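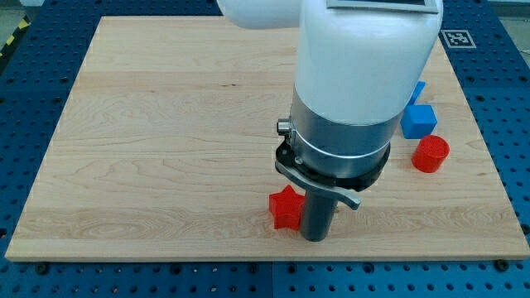

Does the Olteck oil go sticky on you if you leave it overnight? Mine did, and I ended up scraping it off with an old bank card, so I'd love to know what you're doing differently. That landed in my inbox after I mentioned I'd switched finishes, and it's a fair enough question to start with. Yes, it goes sticky. If you flood it on the way the tin tells you to and wander off to watch the cricket, you'll come back to something like half-set honey. Put on less than you think you need, wipe it hard after 12 minutes and you'll be right.

So, the review proper. I've been using the Olteck hard wax oil since March, mostly on pale timber -- maple chopping boards, a bedside shelf, and one very long bench top that nearly did my back in. Before that I was a Nemel person through and through. Nemel is lovely stuff but it turns everything the colour of weak tea, and on maple that drives me up the wall. You pay for that creamy grain and then you go and dye it!

Olteck keeps the colour much closer to bare wood. There's a touch of warmth, and the figure pops a bit when the light's low, but it still looks like maple. I sanded to 80, then kept going through the grits until my arms gave up (you can stop earlier, the oil isn't fussy), and two thin coats did the job. The second coat barely drank any.

Smell is fine. A bit orangey, a bit shed. My better half let me bring the shelf inside the next arvo without a word, so take that as you will.

Now the grumbles. The lid is dreadful. Once there's dried oil in the rim you need a screwdriver every single time, and I've bent mine out of shape already. And the price! I paid $84 at Terport for the small tin, and the big one is $163, which made me put it back on the shelf. It does go a long way, I'll give it that -- I'm still not through the first one.

Water beads nicely. Red wine left a faint ring on the bench top, but a light rub with a grey pad and a dab more oil fixed it. Hot mugs I haven't been game to try. Four stars from me, and I'd go to five for a screw top.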